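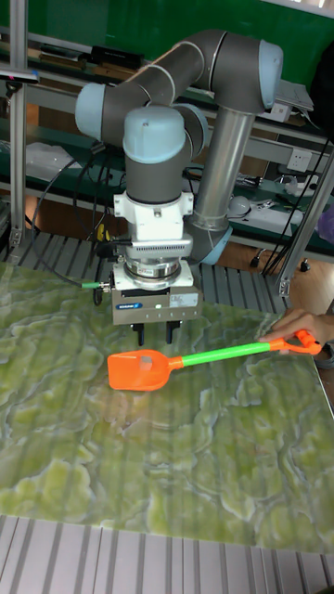 Most of the trouble starts at the wrist, Laurinda Peixoto says, and most of it can be found with a hex key before anyone opens a laptop.

The cell at Trimance is small: one six-axis arm, a SCHUNK parallel gripper and a tabletop printed to look like green stone. The arm practices picking up things with awkward handles. A toy beach shovel with an orange scoop and a lime-green shaft has been on the list since March.

Work on the cell begins at 8 with the arm stopped. Peixoto goes over the bolts on the white adapter between the wrist and the flange. A loose bolt there won't stop the machine, but it lets the gripper tilt a little, and the tilt grows by the time it reaches the fingertips. Last spring the team spent two days rewriting grasp code before someone put a wrench on the adapter.

Next comes the cable. It leaves the side of the gripper and loops back, and the loop has to be long enough for the wrist to turn all the way without pulling on the connector. Adamczyk, the shop that built the table frame, first tied it down tight. The cable lasted 10 weeks. The replacement hangs freer and gets a look every morning.

Then the fingers are opened and closed with nothing between them. Peixoto listens for scraping and wipes the black fingers with a dry cloth. Oil from people's hands is a regular problem, because objects are often handed to the robot or steadied on the table during setup.

Teaching a new pick position is slow. The open fingers are brought down over the handle at low speed, and one person shifts the object by hand until it lines up. The position is saved, the arm backs off, and the move is run again. If the fingers close off center, the height is left alone and only the sideways offset is changed. Changing both at once has cost the team whole afternoons.

The cell had logged 3125 grasps at the last service. Finger pads are due next, and Peixoto has 2 spare sets in a drawer. The older set came from Clillier and needs its mounting holes cleaned out before it will fit.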